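Progress report on the tabletop handling project
Prepared for the Closance fund by Janka Ševčík, Mar 8, 2020

Dear all,

Thank you again for your patience over the winter, and for the kind notes after our last report. I am glad to say that February was our best month so far. We now have 986 usable examples toward the 1000 we promised for this stage, and I expect the remaining ones will be in before you have finished reading the budget sheet!
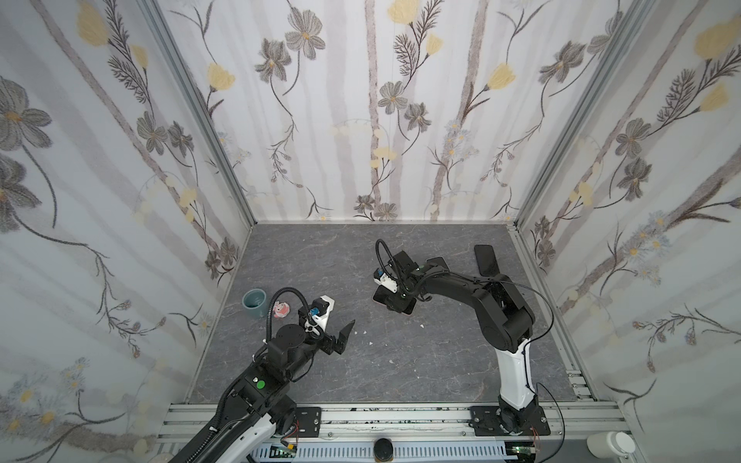 Most of the new examples come from the two-arm station, where an operator guides both arms through a short task with everyday things like phones, a mug or a small toy. We keep the wrist camera views along with the arm movements, so the learning system gets both together. The operators have become much smoother at this (I include myself, though my early attempts were not pretty), and we throw away far fewer runs than we did in the fall.

Phones have taken up more of our time than I planned for. They are flat, and the fingers have to come down at just the right spot along the edge, so we set aside 200 of the examples for phones alone.
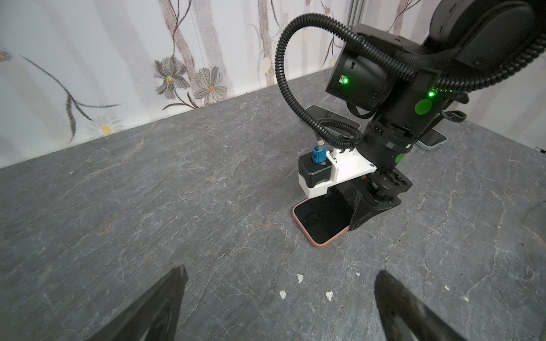 Ellari has been checking the labels for us and sent back a short list of runs where the start and end points were marked too early. We have fixed those - it was a dull couple of afternoons, but well worth it. The first training run on the Gekora model is set up and waiting for the full set.

For the next stage we would like to ask for 2 more operators, and for a little extra storage, as the video is filling our drives faster than expected. The costs are on the attached sheet.

With warm thanks,
Janka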